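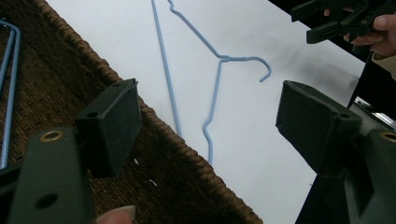 Write the rules before the first take

By Emil Camenzind
August 12, 2020

Most arguments about robot training data are about how much of it there is. I would like to see more argument about the rules people follow while they make it. A person picks up a pair of hand-held grippers, does a small household job, and the recording goes into a set that a robot will later learn from. Whatever that person does with their hands becomes the lesson. If two people do the job in two ways and there is no rule, the robot gets both and a lot of what lies between.

I spent last September reviewing recordings at Amissah, where the job was wire hangers and a basket. The written instruction was one line: "Put the hangers in the basket." We had 1250 takes from 18 people. I watched 222 of them before I asked for the work to stop.

Some people picked a hanger up by the hook and some by the shoulder. Some let go above the rim and others lowered it to the floor of the basket. When a hanger caught on the weave, a few people shook it free, a few pulled it out and started again, and one pushed it down with the heel of the gripper. All of these takes were marked as good, and under the instruction they were good. The hangers were in the basket.

Isauro Magaña, who ran the floor there, didn't agree that this was a problem. His view was that homes are messy and people are not uniform, so the data shouldn't be either. A robot that has seen only one way to lift a hanger will be lost when the hanger is lying on its hook. I think he is right about that, and I still think he was wrong about the instruction.

Variety is useful when somebody chose it and wrote it down. If you want four kinds of grasp, ask for four kinds of grasp and label them. Bend a few hangers out of shape on purpose and note which ones. What we had was variety by accident, and it followed the people more than the objects. One person worked mostly mornings and always took the hook. Anyone training on that set would have had a hard time telling the effect of the light from the effect of the grip.

So we wrote a sheet. It had 13 rules at first, which was too many, and people stopped reading at the second page. The version that lasted fit on one side. It said where the jaws should be when a take starts, and that they should be open. It said what counts as finished: hanger inside, jaws clear of the rim, nothing touching. It said that fingers stay behind the base of the gripper. It said that a failed grasp is kept and marked as failed – not deleted, and not quietly repeated until it looks clean.

That last rule met the most resistance. People don't like handing in their mistakes, and the firms paying for the work don't always like receiving them. Plilar, which bought part of the set, asked us to filter the failures out. We sent them the failures in a separate folder. I would do the same again. A robot will miss a thin wire on a flat table many times, and it needs to have seen what a person does next.

There is no shared standard for any of this that I have been able to use as it stands. Dulow has a sheet, Tokum has another, and they disagree on something as basic as when a take begins. One counts from the first movement and the other from the first contact. You can't pool the two sets without going back through every recording, and few teams have the hours for it.

I don't think we need a long document or a certificate. A start condition, an end condition, a rule for failures and a name for each grasp would cover most of it. The sheet should travel with the data, with its date and every change made to it. If a rule changed halfway through, say at which take.

Buyers could help by asking for the sheet before they ask for the number of hours. The first time Plilar did, it took us two days to find the right version.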